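4.2 What a shared room does to a chore

I went into the Brillden part of the study thinking we'd be writing about laundry and nothing else, and I came out with pages of notes on floors and doors (which I did not see coming!). We followed 37 households at two sites, Brillden and Clernach, and asked each of them to keep a diary of every chore they did over 6 weeks in December and January. The diaries are lovely to read. People write down where they stood, what they bumped into, and which corner they always skip.

What I kept noticing was how much the bare parts of a room matter. Folks with a stretch of open floor near the door told us they put things down there and came back later, so one chore got chopped into two or three. I do the same at home, so I felt pretty seen. 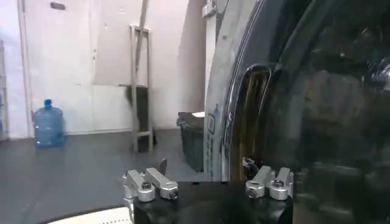 Figure 4. Dark gray floor running up to a plain white wall, with a white door on the left.

Takagi thought I was making too much of the floor, and said that in the Clernach diaries it was the door that people complained about, mostly having to open it with both arms full. Fair enough. I went back and coded the door entries separately, and they're in Section 4.3.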